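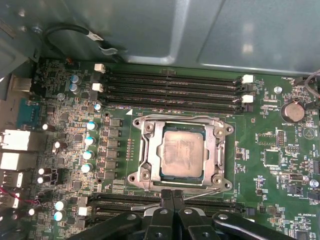

Processor and socket on a motherboard, inside a grey metal case.

Seat fees and set-aside hearings

Balar won its award against Urnley after 39 months, then spent longer asking courts in two countries to enforce it. Marwan Hakim calls this a fault in the treaty. I think the fault lies in the contract, which named a seat of arbitration but no assets – and an award without assets is a costly letter. Both parties knew in May that Urnley's accounts were pledged to its lenders. A bank guarantee, renewed each year, would have cost less than the 581 pages of pleadings. Supply contracts of this size should require one before the first delivery.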